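Fold It Where It Lands: Notes From the Skundville Laundry Swap

If you were at the April get-together, you already know how loud a room full of people can get about laundry. I went in expecting a polite hour of tips and coffee. We were still at it well past nine in the evening, and I came home with a page and a half of scribbles, a borrowed clothes brush, and a completely new opinion about where clean clothes should go when they come out of the dryer.

So this month's home item is all laundry. More precisely, it's about the bed as a folding table, which got more love (and more argument!) than anything else that night.

Why the bed keeps winning

Most of us in Skundville live in places where the laundry machines went wherever the plumbing happened to be. Kitchens, hallways, under the stairs. Jomar Samonte has his in a closet so shallow that he has to stand sideways to load it. A good number of you have the washer in or right next to a bedroom, and I used to think of that as a compromise. I've come around. When the machines and the bed share a room, you carry the clothes a few steps, put them down on something wide and soft, and you're folding before anything has time to crease.

Bergþóra Eyvindsson made the case better than I can. She raised three kids in a two-room apartment in Fernberg and folded every single load on the bed, and her rule is that nothing goes back in a basket once it's clean. Baskets are for dirty clothes. Once it's been washed it goes onto the bed, gets folded, goes in the drawer, and then you get to lie down. She says she has never once gone to sleep with laundry still on the covers, and I believe her, because she has that kind of face.

Not everyone agreed. Kenneth Ambrosio can't stand the idea. He folds on an ironing board set at hip height and he'll tell you all about his back if you let him. Fair enough! If your bed is low, bending over it for a full load is no fun at all. Efren Sarmiento's answer is to kneel on a cushion, and someone else sits right in the middle of the bed with everything piled around them like a nest. Try a few ways and see what your knees have to say.

Make the bed first

I fought this one for years and I was wrong. It takes me less than a minute to pull the comforter up and give it a shake, and it changes the whole job. You get one big, calm surface. A few wrinkles don't matter, you're not making up a hotel room, but you do want to get rid of the lumps underneath, because a shirt will copy whatever it's lying on.

A plain, light cover is a real help too. Dark socks show up, denim shows up, and the stray thread or scrap of tissue that came through the wash shows up before it ends up on your good sweater. Light things are the trouble. I lost a white pillowcase on my own cream bedspread for most of an afternoon, and it was right there the whole time. For white loads, Bergþóra lays a striped towel down first and works on top of that, and I've started doing the same.

One caution from Esko Karppinen, who worked for years at the Han laundry on the corner before he retired: check that things are completely dry before you put them down. Waistbands, pocket linings and the thick seams on jeans hang on to damp long after the rest feels done. Pinch them. If they're cool to the touch, hang them over a chair for a while. Your bedding will pick up that damp and keep it.

Denim goes first

This was Esko's too and it got a little round of applause. Heavy things come out of the dryer holding their heat, and that's when they're easiest to smooth with your hands. They also set the hardest if you leave them in a heap. So pull the denim out of the pile before anything else and lay it out flat, even if you don't fold it until later.

With a denim shirt, do up the top button and one in the middle, turn it face down, and run your palms from the collar to the hem. Bring in one side with its sleeve, fold the sleeve back down along the body, then do the other. Fold up from the bottom in halves. With jeans, put one leg on top of the other, match the inside seams, tuck that little point at the seat in flat, and fold in thirds. I'd been folding mine in quarters forever and wondering why they slid off the shelf.

And please, empty the pockets at the start, before the wash. I say this as someone who has laundered a library card, two bus passes and a whole packet of tissues in one season.

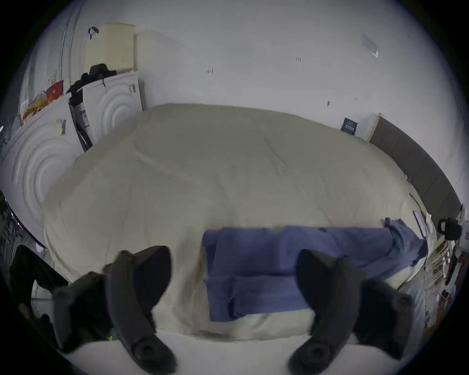

The one-piece rule

Jomar's trick is my favorite of the night, and I've kept it up every wash day since. He never lets the bed fill up. He takes a handful from the dryer, folds what's in it, stacks it, and goes back for more. The dryer itself is the holding pen. He finds that a big mound of clothes makes him want to go and do something else, and a handful doesn't.

His order goes like this: heavy things, then shirts, then anything that belongs to somebody else in the house, then underwear, and socks at the very end. Socks are matched sitting down, with the radio on. I asked if the radio was strictly required and he said yes.

If you share a home, give everyone a corner of the bed. Efren's family has done this for so long that his daughter will walk in, lift her stack from the top left corner without looking, and walk out again. Nothing gets carried to the wrong room and nobody has to sort twice.

A few small things worth passing on

Wipe the top of the machines before you set a clean pile on them. I'd never once thought of it, then I ran a finger across mine and went straight to find a cloth. Detergent dust is sticky stuff.

Leave the washer door open a little after the last load. Most of you do this already, but two people at the swap had been shutting it tight for years and were wondering about the smell.

Keep your lint brush within reach of the bed. Mine now hangs on a hook behind the door, and I use it far more than I did when it lived in a drawer.

If you dry on low, take the shirts out while the seams still have a touch of damp and put them right on hangers. That skips the bed altogether, I know, but Kenneth asked me to include something for the people with bad backs.

And a word on spin speeds, from Esko again. He runs bedding at 800 and delicates slower than that, and saves 1000 for towels and jeans. Check your own labels first, of course. He has strong feelings about people who spin everything at the top setting, and I'm not going to print all of them.

Mending basket and Mullo bags

We finished the evening with the mending basket, and it was a good one. Bergþóra showed us how to patch the inside of a knee so that the stitches hardly show, using a square cut from an older pair of jeans. If you have worn-out denim in any shade of blue, bring it along next time. Faded is best, since it blends in with nearly everything.

The mesh wash bags from Mullo are back on the share shelf too, in both sizes. Take one, try it for a few loads, and bring it back when you're done. They're great for tights and for baby socks, which otherwise vanish into the corners of fitted sheets and aren't seen again until summer.

We'll meet in the same upstairs room, room 224, at seven in the evening. Come with one folding habit you swear by and one thing you've given up on. Fitted sheets are on the list at last! Efren claims he can do one alone in the air without putting it down, and Kenneth has promised to bring his ironing board and prove him wrong.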